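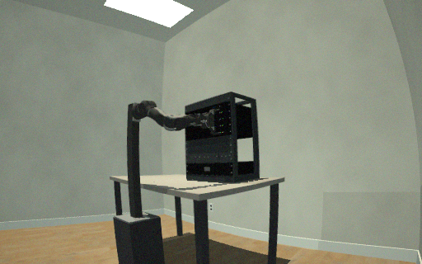 Thulani Baloyi reckons you should label both ends of every cable before you plug in either of them, and that anyone who plans to do it afterwards is a person with a drawer full of unused labels. I have such a drawer. So, labels first.

How to tidy the cabling in a small home rack

Set aside a Saturday. The job takes two hours, and the remaining time is for finding the screwdriver.

1. Warn the household. The internet will be off, and you'll get more sympathy if they hear it from you before the footy starts.

2. Write down what plugs into what. Pencil and paper will do. My first map said "blue one to the other blue one", and I was the only person I could blame for it.

3. Shut everything down properly, then switch off at the wall. If there's a UPS, turn that off too. It will beep at you.

4. Label both ends. Wrap the tag a couple of centimetres back from the plug so you can read it without a torch in your teeth.

5. Pull the lot out and sort by length. Chuck any lead with a snapped clip. You'll be tempted to keep it as a spare, which is how the drawer got like that.

6. Run power down one side and data down the other. Leave enough slack to slide each unit forward, and keep bends gentle, particularly with fibre.

7. Fasten with hook-and-loop tape. Cable ties look smarter until the day you need to add one lead and have to go at the bundle with side cutters. A pack of 50 precut straps will see out most home racks, though I buy the roll and trim it badly.

8. Power up in order: modem, router, switch, then whatever hums. Give the modem up to 9 minutes before you start swearing at it.

Check each port light against your map and fix the map where it's wrong. Then tape it inside the cupboard door, at eye level, with the pencil on a string.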